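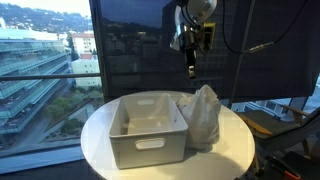
## Re: [chores] Are bag-to-bin numbers worth comparing yet?

On the Reltevton list, in February, it was written:

> Zadix gives 842 successes in 1000 attempts at moving goods out of a shopping bag into a bin. Is that good enough to call unpacking a solved chore? Our stockroom would take it at that rate.

I would not call it solved. The figure is for one bag at a time, upright, with a person resetting after each failure. Take out the resets and the runs get short. In the Sison tests the median was 3 items before someone had to step in.

The bin is the easy half. It is rigid, it has a fixed rim, and a planner can treat it as a box. A plastic bag changes shape every time it is touched, and its opening has to be found again before each pick. 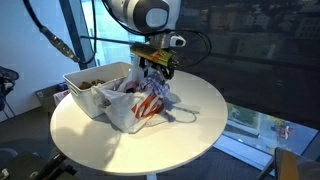
Cloth adds a second problem. A fold of fabric and a fold of bag feel much the same to a two-finger grip, and few of the published logs separate "picked the item" from "picked the item and the bag." Plasus does separate them, and its rate is around 20 points lower on soft goods.

For a stockroom I would ask for two numbers: items per hour with resets included, and how often the bag comes along. If Zadix can supply both, please post them to the list.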